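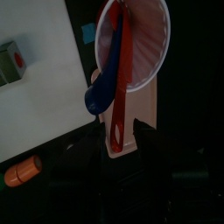
Gerngate Shared Kitchen, monthly walk-round
Done by: Eliseo Montes, Wednesday, 4:30 pm
Read by: Nana Sulemana

1. Utensils hung up, off the counter. PASS. The blue spoon has come home after a long stay in somebody's desk drawer.

2. Plastic utensils free of cracks and melted edges. PASS, with a sigh. Red slotted one is fine. The black turner had a corner like a chewed pencil and has gone in the trash. Please don't rescue it again.

3. Slots and handles clean. FAIL. Old rice. Toothpick applied, rechecked, PASS.

4. Small loose items kept away from food prep. COMMENT. Dice, blocks and other game pieces belong in the Rirnora box. Soup should not come with a move.

5. Fridge at 40 or below. PASS at 38. The yogurt is older than my shoes and was asked to leave.

6. Extinguisher tag current, 30 inches of clear floor in front. FAIL. Someone parked the mop bucket there. Moved it. Will move it again next month, I expect.

7. Outlet by the kettle. PASS. Tester says fine, cover plate still crooked. Work order 83 is open and enjoying its retirement.

8. First aid kit stocked. FAIL. 100 bandages on the list, one in the box, and it has cartoon fish on it.

Recheck on items 6 and 8 before July. N.S. to sign.

Prarkus Building Services | Contact the front desk | Back to top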